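Call for Participants: Home-Based Garment Workers and Small Workshop Owners

Ivari Research, December 3, 2019

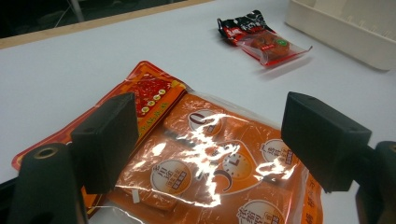
Who we are looking for

Ivari is studying how piecework is paid in small garment workshops and in homes. We want to talk to people who sew, embroider, trim, press or pack clothing and are paid by the piece. We also want to hear from owners of workshops with 20 workers or fewer.

You can take part if you are 18 or older and have done this kind of work for at least six months. You do not need papers of any kind, and we will not ask about your immigration status. Former workers may apply if they left the trade within the past two years.

What you will do

Each participant gives two interviews, one this winter and one in April. An interview lasts 90 minutes and can be held at our office on Lastorel Street, at your home or by phone. Between interviews, we ask workers to keep a simple pay diary: the type of piece, the rate, the hours and any money held back for mistakes or thread. We supply the diary. Owners keep a record of orders and late payments instead.

Interviews are in English, Spanish, Bengali or Arabic. Tell us if you need another language – we can usually find an interpreter.

Payment

Workers receive $60 for each interview and $40 for a completed diary. Owners receive the same. Bus and train fares are repaid in cash on the day. You may stop at any time and keep what you have already been paid.

Privacy

Your name will not appear in the report, and neither will the name of any shop, contractor or label you mention. Recordings are erased once they have been typed up.

How to apply

Call or stop by the Ivari front desk, Monday to Friday, 10 a.m. to 6 p.m., and ask for Qusai Abou Jaoude. You can also leave your name and a phone number at the Clirine Community Center. Evening interviews are available on request.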